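An evening at the Drimirden open house

I almost didn't go. The Drimirden people hold their open house once a year, and the sign-up page said 2 evenings, small groups, shoes off at the door, which made me think of a cooking class more than robots. But my neighbor had been last July and kept bringing it up, so on August 16, 2025 I took the bus out to Denatdale, walked up the wrong hill first, and got there sweaty and a little late.

The first part was at the workshop, a long low building behind a tile store. Tatsuya Kubo showed us around. He talks fast and waves his hands a lot, and he let us touch nearly everything, which I loved! There was a shelf of worn-out finger pads, a bench where somebody was putting screws into a hinge, and a big screen on the wall with a running total of recordings. It said 3,449 when we walked in. Tatsuya wants 4,000 before the fall and looked a bit pained when a kid in our group asked what happens if they don't make it. (They keep going, apparently.)

I had expected big arms bolted to the floor, the kind you see welding car doors. They do have one of those, switched off in a corner, and I got to push its elbow. But most of what they do starts with people holding grippers in their own hands and doing plain household jobs. You squeeze, the fingers close, and all of it gets recorded so a robot can learn the motion later. The project is called Omusetti, and I never did find out what that stands for.

After dark we went over to the apartment side, and for me that was the best part of the night. Marlina Khoo runs the home sessions, and she likes them to happen in a room that looks lived in. So there's a big green sofa with orange cushions, plants by the window, jars all over the coffee table, clothes in a heap. It felt like dropping in on a cousin. The job for our group was clearing up after snacks: wrappers, orange peel, crumpled tissues, all over a flowery blue tablecloth.
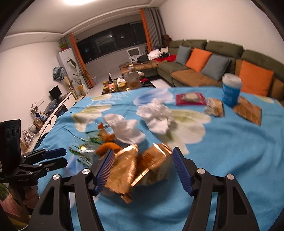
My turn came after a very calm retired dentist, who was annoyingly good at it. I was not! You'd think picking up a candy wrapper would be the easy one. The foil slides, it springs back, it turns around in the fingers and ends up pointing at you. Peel is much nicer because it has some weight to it. Tissues are the friendliest of all, you can come at them from pretty much any side and still get hold of something.

What got me was how much I use my wrist without noticing. Marlina kept telling me to slow down and let the fingers open all the way before going in, and I kept jabbing at the table like a chicken. She said everybody does that for the first ten minutes. I asked if my clumsy tries would go in with the rest, and she said they'd look them over afterward and decide, which was a kind way to put it.

We also talked about money a little, over tea. Their old handheld, the Sopacua, cost them some 900 dollars apiece to build, and the pads wore out fast. Tatsuya passed one around and it was heavy enough that my arm would have quit before the wrappers were gone.

A few notes if you want to go next year. Wear socks you don't mind showing. Eat first, as the snacks are mostly for practicing on. The workshop tour is fine for kids, but the apartment part runs late and involves a lot of waiting for your turn, and the boy in our group was asleep on his dad by the end. The last bus back leaves from the bottom of the hill, not the stop by the tile store. I found that out the long way.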